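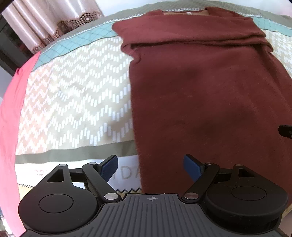 Call for participants: hand-held gripper demonstrations of garment folding

Gremesach is recruiting paid demonstrators for the second collection period of Protau, a project on folding clothes with two-armed robots. The collection period starts in September. Applications close 8/25/21.

Demonstrators fold clothes on a bed using one hand-held gripper in each hand. The recordings are used to train a control policy, which is then run on a pair of robot arms fitted with the same type of fingers. No experience with robots is required.

The work

A session consists of 42 folds. Each fold is a separate recording with a fixed start and a fixed end. At the start, the garment is on the bed and both grippers are open and clear of the fabric. At the end, the garment is folded and both grippers are open again. Garments are long-sleeved tops, T-shirts, pants and towels, supplied by Gremesach. The first week is limited to tops.

Demonstrators work in their own homes. Bedding stays as it is, and patterned covers are welcome. The policy from the first period performed poorly on anything other than plain sheets, and a wider range of backgrounds is one of the aims of this period.

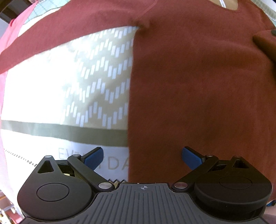 Reading time: 3 min

Requirements

Applicants must be 18 or older and able to stand and lean over a bed for up to 70 minutes with breaks. Each gripper weighs 482 grams. Both hands are used equally, and left-handed applicants are encouraged to apply. A bed or other flat padded surface at least 58 inches long is needed, with access from one long side.

Grasps are made with the finger pads only. Fingers, wrists and forearms must not be used to hold or smooth the fabric during a recording. If a garment slips, the demonstrator regrasps and continues. Recordings that include a slip and a recovery are kept and paid at the normal rate. A recording is rejected if it is stopped before the fold is complete or if a hand touches the garment.

Speed is not scored. Most new demonstrators move too fast in their first session, and fast wrist motion blurs the video enough that the position of the gripper can no longer be tracked.

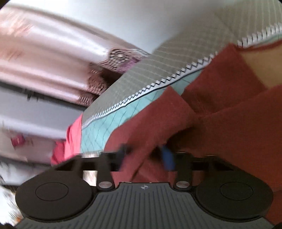
Tracking losses of this kind accounted for most rejected recordings in the first period. The training session therefore includes a block of slow folds, checked the same day by the data team, before paid collection begins. Training is paid at the same hourly rate as collection.

Equipment

Gremesach ships one pair of grippers, a charger, a storage drive and a bag of garments. The recording software, Istis, runs on a supplied tablet and gives a tone at the start and end of each fold. Equipment is returned by prepaid courier at the end of the period. Normal wear on pads and pivots is not charged.
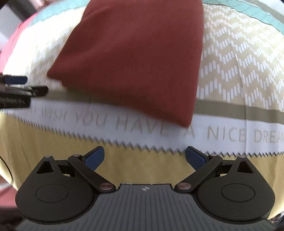 Do demonstrators need to fold every garment the same way?
Each garment type has one target fold, shown on a printed card, but the order of the steps is up to the demonstrator. Either sleeve may be folded first.

Data and consent

The cameras record video without sound. Other members of the household should stay out of the room during recording. Demonstrators may withdraw any recording within 42 days of upload by quoting its number. Storage and consent records are handled by Ekanayake under a separate agreement, and a copy is sent with the contract.

How to apply

Send a short email to Vaida Juška, collection lead, through the Gremesach contact page, with the subject line "Protau demonstrator." Include the length of the bed or surface, the hours you are available, and which hand you write with. A résumé is not needed. Selected applicants will be invited to a video call and a trial of five folds.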